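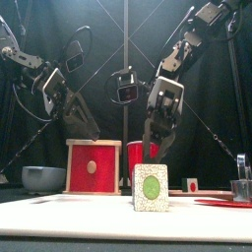 I'd been meaning to get to the Wendis open day for years, and this time I finally booked early enough to get a place on the mill tour. It's a working paper mill on the edge of Gristden, 30 minutes by bus from the station, and you can smell it before you see it (a bit like boiled cabbage, but you stop noticing).

Our guide was Gavin MacAulay, who started on the night shift and now looks after the big drying machine. He was brilliant! He took us in past the pulp vats, where you have to shout, and let us each scoop a handful of the grey porridge that ends up as envelopes. The mill turns out roughly 700 reels a month, and each one is taller than me.

My favourite part was the old hand-making room upstairs. You dip a mould, give it a shake, and tip the sheet onto felt -- mine had a hole in it the size of a plum. 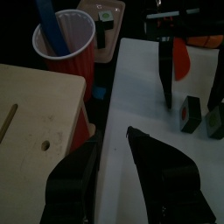 Gavin says the shake is all in the elbows, and I believe him, as his came out perfect three times running. We were allowed to keep ours, and they're posting them on once they've been pressed.

Lunch was soup and a roll in the canteen, £3, and the queue moved quickly. The shop is tiny but I still came away with two notebooks and a bag of offcuts for my niece. Wear flat shoes, because the stairs to the loft are steep and there are a lot of them. The next open day is in May and I've already put my name down.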